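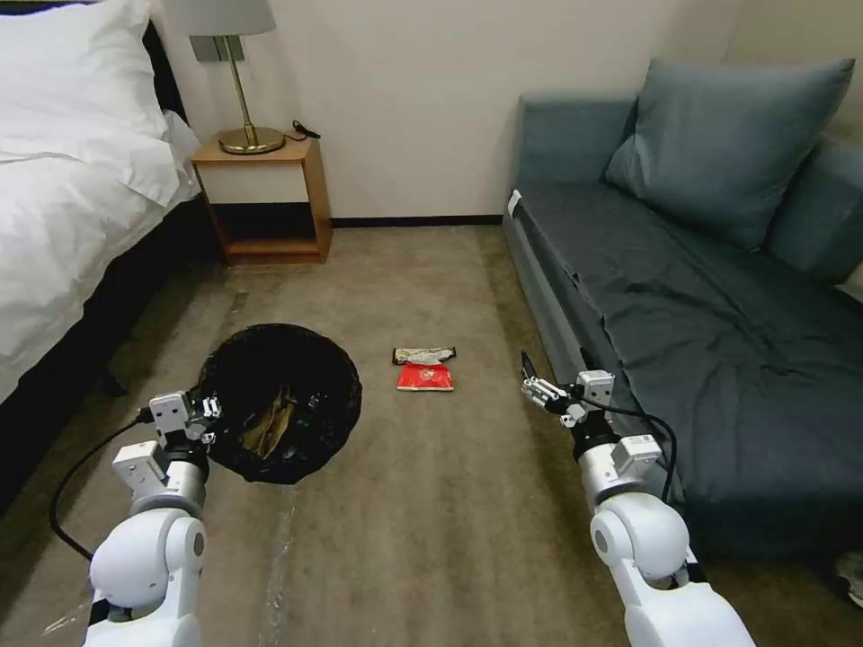

Sunday, before lunch. Two wrappers on the carpet, one bin, two arms.

Feet up at last, tea made, and I've been meaning to write this week down before it all blurs into one long corridor. So. The robots are on our floor properly now. We had the talk about it back in August, all of us squashed into the linen room with the supervisor reading off a sheet from Fothergill (they own us, the hotel I mean, and the three others along the seafront), and then nothing for ages, and I'd half decided it wasn't going to happen. Then on Monday morning there it was by the service lift.

Everyone calls it the Endari because that's what the paperwork says. Somebody on the second floor tried to give theirs a proper name and it hasn't stuck.

The way it works is I go in first, strip the bed, do the bathroom, and it gets on with the floor. Litter into the bin, that's its whole job for now. Sounds like nothing, doesn't it? But I've been bending down for other people's sweet wrappers for 20 years and my back has opinions about it. This morning I stood in the doorway with my arms full of towels watching it get ready to deal with two bits of packet, a silvery one and a red one, lying practically on top of each other in the middle of the carpet. One arm over by the bin, the other up near the sofa bed, and me thinking go on then, go on. I could have had them both up in a second! But I've been told to leave it be, so I leave it be, and I went off and did the taps.

That's the bit I'm finding strange. All my working life I've walked into a room and seen the whole of it at once, bed, lamp, bin, what's on the floor, what's been left behind, and my hands are already going. Now I have to look at a wrapper and walk past it. The first couple of days I kept picking things up without thinking, and then of course it had no work to do and the log said the room was clear, and I got a polite little message asking if everything was all right with the machine. Yes love, the machine's fine, it's me.

And the sheet's changed. It used to be so many rooms a shift and how you got through them was your own business. Now each room has its slot, and they've given me 2 more a day on top of what I had, on the grounds that I'm saving time on floors. Am I? Some rooms, yes, the ones where a family's been in and there's crumbs and packets everywhere. A tidy single, no, I'm just stood waiting. I said so at the Okunley meeting (it's what they call the meeting room, it used to be the breakfast overflow) and to be fair it did get written down.

What they won't say is what happens to hours after Christmas. I asked straight out. The answer was that nobody on the current rota would lose contracted time, and I noticed the word current, and so did the girl sitting next to me who only started in the summer and is on a temporary. She went very quiet. I bought her a hot chocolate from the machine after but I didn't really know what to say to her.

On the good side, my knees. I'm not joking, I came home Thursday and went up the stairs like a normal person. And they're sending four of us over to Futbridge for training, a whole day, paid, with lunch, on how to clear a fault and tell it a room's got something it shouldn't touch. There's an extra payment if you pass, not a fortune but it'd go towards the boiler. Mine's been quoted at 2,900 pounds, which made me sit down on the bottom stair. So I've put my name on the list. I thought I'd feel a bit of a traitor writing it there, and I did, and then I saw who'd signed above me and felt better.

I still do the beds. I got that duvet lovely this morning and I fluffed the pillow up even though I was behind. They say beds are a long way off, for a machine. Good.

Need to iron tunics tonight and find the form for Futbridge, it wants my shoe size for some reason. Early shift tomorrow, twelve rooms.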